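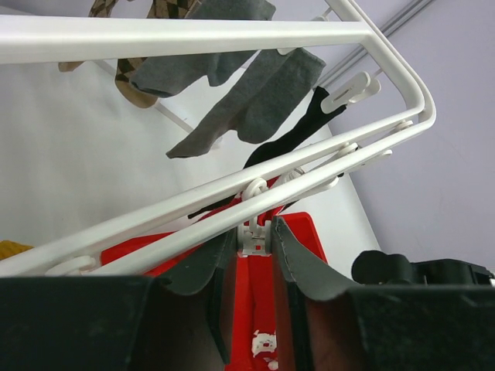

Category: Laundry & Drying > Owner Guides

4. Setting up your Castico rack for the first time

Welcome to the fun part! Your rack is out of the box, the wrapping is in the recycling, and you're a few minutes away from never draping a wet sweater over a chair again. Read all of this section once before you start. It's short.

You will need:
- a clear patch of floor, at least 40 inches on the long side
- a soft cloth
- the small bag of rubber feet (taped inside the lid of the box)

4.1 Opening the frame

1. Wipe the rails with a damp cloth, then a dry one. New racks can carry a little dust from packing, and you don't want that on a clean white shirt.
2. Push one rubber foot onto the end of each leg. Twist as you push. They're snug on purpose, so if one fights you, dip it in warm water for a minute and try again.
3. Stand the rack upright with the legs closed and the lock facing you.
4. Pull the legs apart slowly until you hear the lock click. There are 2 locks, one on each side, and both have to click.
5. Press down gently on the middle of the top. The rack should feel solid, with no rocking. If it rocks, check the feet first and the floor second.

CAUTION: Keep fingers away from the hinges while opening or closing the rack. Children should not open it on their own.

4.2 Picking a good spot

Air is what dries your clothes, so give them plenty of it! A spot near an open window is great, and a small fan pointed at the lower rails makes a surprising difference on damp days. Leave a hand's width between the rack and any wall.

Sunshine is lovely for towels and bedding. Dark colors and anything bright are better off in the shade, where they'll hold their color longer.

CAUTION: Do not place the rack over a heater, stove or fireplace, and keep it clear of doors that swing open.

4.3 Loading

1. Shake each item out hard before you hang it. This is the best trick in the whole guide - a good snap takes out more wrinkles than you'd think, and you may be able to skip ironing altogether.
2. Start with the heaviest things and put them on the lower rails.
3. Spread the load evenly from side to side. Don't fill one end and leave the other bare.
4. Hang shirts by the hem, or put them on hangers and hook those over the end of a rail.
5. Fold pants over two rails if you have room, so air can get up between the layers.
6. Small items go last. Socks fit nicely into gaps, and if you hang pairs side by side you've already done half the sorting.

Note: Knits stretch when they hang wet. Lay sweaters flat across the top and turn them over once the upper side feels dry.

Note: If you also own the Millometti clip set, the clips go on the top rails only. They are too wide for the lower ones and will slide.

4.4 How long will it take?

It depends on the room, the season and the cloth. In July, with the windows open, thin cotton hung after breakfast can be ready by 2 in the afternoon. Thick towels in a cool room may need all night and part of the next morning. Turn heavy pieces halfway through and check seams and waistbands before you put anything away, as those dry last.

4.5 Folding and storing

1. Take everything off. Never fold a loaded rack.
2. Press both locks in and bring the legs together.
3. Wipe the rails dry.
4. Store upright in a dry closet, or hang it from the Ullell wall hook (sold separately).

After the first month, look over the feet and hinges. Worn feet can leave marks on wood floors and are easy to replace - quote part number 100 when you order.

Guide text by Yung-ching Tsao. For wall mounting, go to section 5.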